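# Good Practice in Handheld Demonstration Collection: Progress Report to the Admasu Fund

**Grant holder:** Skerwood Institute, Tillham
**Prepared by:** Kerubo Temba, Standards Lead
**Period covered:** second half-year of the award, ending in September

## 1. Purpose of the award

The Fund supports the drafting and trial of a code of practice for teams that record household handling tasks with handheld grippers. The code is intended for small laboratories and contractors that supply recordings for robot training and that at present work from informal notes. It covers workspace preparation, device checks, operator welfare, household privacy, and the record kept with each session.

The first draft was delivered to the Fund at the end of the previous period. The present report describes the trial of that draft, the changes made as a result, and the work that remains.

## 2. Summary of position

The trial of the draft code has been completed in 2 locations: the Institute's own rooms in Tillham and the premises of our partner, Vellen. A total of 893 recordings were made under the draft rules. Of these, 82 were set aside at review. The most frequent ground was an incomplete session record, followed by a device check that had been carried out but not signed.

The project is on schedule. Spending is within the approved budget, and no transfer between budget lines is requested. One deliverable, the operator training pack, has been moved into the next period by agreement with the Fund's program officer.

## 3. Work carried out

### 3.1 Workspace rules

The draft required each workspace to be cleared fully before recording. Operators at both locations objected to this rule. They pointed out that ordinary rooms contain ordinary belongings, and that a fully cleared room produces recordings of limited use to the teams that receive them. We accepted the point. Rule 4 now separates the *handling area*, which must hold only the items named on the task sheet, from the *surroundings*, which may stay as they are provided that nothing private can be read or recognized.

Cloth handling was chosen as the main trial task. Cloth has no fixed shape, so the starting condition is hard to state in writing, and the first draft dealt with this poorly. Task sheets now name the item, the surface it rests on, and one of three starting conditions: flat, folded, or crumpled. Reviewers reported far fewer disagreements once this wording was in use.
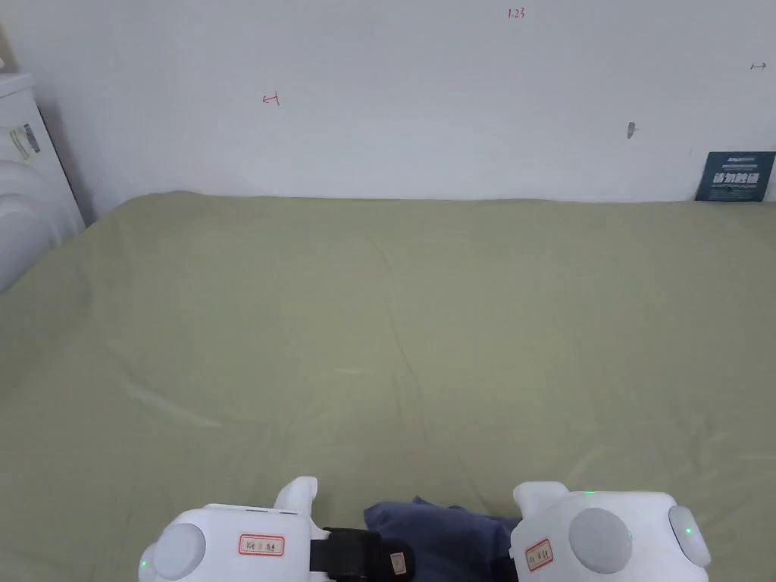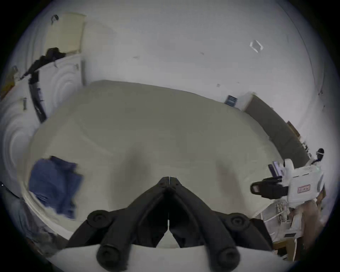 *Figures 1 and 2. Cloth handling with handheld grippers: dark navy cloth on a green fabric surface (Figure 1) and blue cloth on an off-white tabletop (Figure 2).*

### 3.2 Device identification and checks

Rule 7 requires every gripper to carry a label that matches an entry in the equipment register. Handwritten labels are permitted, provided that they are replaced when worn. The left and right units of a pair are registered separately, a practice that Vellen had already adopted and that we have taken into the code without change.

The pre-session check has been cut to a single page. Operators confirm that the fingers open and close through their full travel, that the camera lens is clean, that straps are secure, and that the units are powered. The check is repeated after any break of more than 30 minutes. The earlier version called for a repeat check after every task, and observation showed that operators were completing the later forms from memory — a result that defeats the purpose of the form.

### 3.3 Operator welfare

Operators reported discomfort in the wrist during long sessions, mainly when working at a low surface such as a bed. The code now asks supervisors to alternate low and table-height work and to allow any operator to stop a session without giving a reason. No injuries were reported in the period.

### 3.4 Privacy

Wide-angle cameras take in much more of a room than operators expect. Storage, clothing, wall notes, and screens can all enter the view while attention is on the task. Rule 11 therefore requires a short test recording, viewed by the supervisor before the session starts, and written consent from the occupant wherever a recording is made in a private home. Vellen has asked for a sample consent form in plain language, and a draft is with its legal adviser.

## 4. Difficulties

Two matters need to be brought to the Fund's attention.

First, the session record remains too long. Staff complete the early fields with care and the later ones unevenly. We intend to remove the fields that no reviewer consulted during the trial, but have not yet settled which of the remaining fields should be compulsory.

Second, the two locations did not apply the grounds for rejection in the same way. A recording in which the cloth left the handling area was rejected in Tillham and accepted with a note at Vellen. Both readings were open under the draft. The revised text adopts the Vellen approach — the recording is kept and the event is entered in the record.

## 5. Next period

- Issue the second draft of the code to both locations.
- Complete the operator training pack, including the one-page device check.
- Hold a joint review exercise so that reviewers apply the rejection grounds consistently.
- Finalize the consent form and the guidance on test recordings.

## 6. Decision requested

The Fund is asked to approve the revised wording of Rules 4, 7, and 11, supplied separately as Annex A, for use in the second trial. Comments on the annex may be sent to Kerubo Temba at the Institute's Tillham office.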